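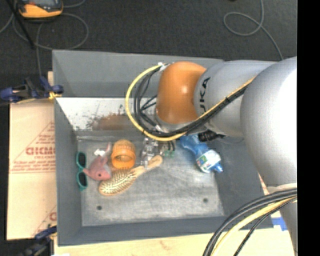
A hairbrush and a blue bottle in one of the deep grey bins.

Plurkside opens its first household swap room with 40 big grey bins and plenty to put in them

Nov 12, 2025

Fonwood, the household reuse company, is opening a swap room in Plurkside for all the small, everyday things that get bought twice and used once. Hairbrushes, combs, empty bottles, soap dishes, washing-up brushes, pegs, tape measures - if it fits in a bin and still does its job, it can be handed in, and anyone who lives locally can come and pick something out.

The room is in the old Boateng carpet showroom and has been fitted out with 40 large open-topped bins. Anyone who has been to a jumble sale will know how it works from there. You look in, you have a rummage, and you take home what you need. There is no charge, and visitors do not have to bring anything to take something away.

The idea was tried out this year on the Stalon estate, where 257 households took part and more than 3,000 items changed hands. Bathroom and dressing-table things were by far the most popular, which surprised the team (everyone had expected it to be kitchen drawers!). Hairbrushes went especially quickly, along with refillable bottles of every size, and a whole shoebox of hair slides that was gone before lunch on the first morning.

"I love the bins," said Paloma Ambrose, who runs the swap room for Fonwood. "We did think about shelves, and we had shelves for the first fortnight at Stalon, but people walked straight past them. Put the same things in a bin and they stop and look. You get two people leaning over the same one and they start chatting about what they've found. One lady came in for a bottle for her plant feed and was still there an hour later."

The bins are deep, with tall sloping sides, and they are built for hard use. Some of them are well scuffed inside already and will no doubt pick up a good many more scratches over the winter. Fonwood chose to keep its older bins in service when it planned the Plurkside room, and the money saved has gone on a proper washing area with two sinks, a drying rack and good lighting over the sorting bench.

Everything handed in goes to the washing area first. Hairbrushes are cleared of hair, soaked and left bristles-down on a towel overnight. Bottles are emptied, rinsed and checked for a lid that fits. Labels are left on where they say what the bottle used to hold, and bottles that have held bleach, weedkiller or motor oil cannot be taken. Each bin is then filled by hand. Heavier pieces go in before lighter ones, and anything with a long handle is laid flat so it doesn't get bent under the rest.

"People ask if we sort them by type and the answer is a bit," said Paloma. "Bathroom things tend to stay with bathroom things. But by the afternoon it's all had a good stir, and I think that's half the fun. You come in wanting a comb and go home with a lemon squeezer."

The swap room will also hold evening sessions in December on looking after the things people already own. The first is on brushes and combs, from cleaning the pad of a hairbrush to mending a loose handle, and the second is on bottles, with plenty of ideas for refilling them. Both last 40 minutes and are free to join. Please bring a brush or a bottle of your own to work on, and a small towel.

Items can be handed in at the side door whenever the room is open. Larger loads are welcome too, but please ask at the desk before unloading so that a bin can be made ready.

Notes to editors

Fonwood collects, cleans and passes on small household goods. The Stalon trial ran in the estate's former laundry and has now closed, with its remaining stock moved to Plurkside.

Paloma Ambrose is available for interview. Reporters are very welcome to visit the swap room and have a rummage themselves.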